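I have opinions about snack shelves, and my strongest one is that you should be able to see what's on them. My mum kept biscuits in a tin on top of the fridge, and all that taught us was how to climb.

When we redid the tea corner at Mareck last October, Takumi Hoshino wanted a cupboard with a door. Tidier, he said. Well, yes, but a cupboard with a door is where cereal bars go to turn three years old (I have found one, and I have eaten it). I argued for a clear stepped stand, the sort you get on a shop counter, and I got my way after nearly 27 emails.

I love it! You walk past, you see the chocolate, you know whether there's any left. People worry that an open shelf makes you greedy, and perhaps it does for the first week. After that I found I wanted things less, and when I did fancy a Snickers I took one and sat down with it like a grown-up — no rummaging, no guilty rustling behind a door.

It does need dusting, and clear plastic shows every thumbprint. Rüdiger Lindemann also thinks everything should face the front in neat rows, labels out, and we're never going to agree on that. I like a shelf that looks as if someone's been at it. If it's too neat, I don't dare touch the shortbread.

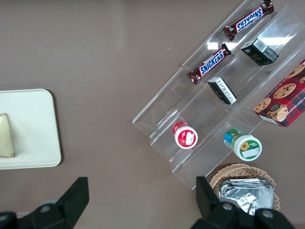
Snickers on the steps, chocolate chip shortbread to the right.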